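Skenonar Open Day: Your Questions

When is it, and how do I get in?
The open day is in March, and doors open at 10 in the morning. Come to the Skenonar main entrance and sign in at the desk. It's free. We have room for 194 visitors across the day, so please book a slot if you can. Walk-ins get in when there's space.

What will I see?
Robots doing table work! The arm in the Kakakhel room handles bottles and cups, the kind of stuff you have in your own kitchen. We love this demo because everybody knows how to pick up a cup, and then you watch a machine go about it and start noticing how much your own hand takes care of for you. Next door, the Ploleo team will be talking about how the arm decides where to put its fingers.

Why cups and bottles?
They're hard! A clear plastic cup is tough for a camera to pick out, and it bends if you squeeze it too much. Bottles come in all shapes, some see-through and some nearly black, and the weight changes with how full they are. An arm with two fingers has to cope with all of it.

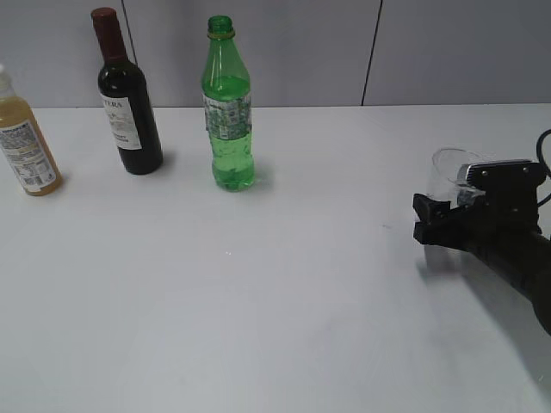

Kwaku Essien wrote to us after the last open day that he had come for the big machines and ended up spending his whole visit at the small table, and could we please put more chairs there. We can! There will be 17 this time, plus standing room at the back.

Will the robot ever drop something?
Probably. We run the demo live, and if a grasp fails we talk about what went wrong and try again – those are often the best conversations of the day.

Can I try it myself?
Yes, at the Endivness station. You get a hand controller and 2 minutes to move a cup from one side of the table to the other. It's harder than it looks and a lot of fun.

Is it okay for kids?
Very much so. Children under 12 need an adult with them, and everyone stays behind the yellow line while an arm is running.

Can I take pictures?
Sure, just no flash in the demo rooms. It can throw off the cameras.

I can't make it. Will there be another one?
We hope so – we're looking at a fall date. Leave your email at the front desk or on the booking page and we'll write when it's set.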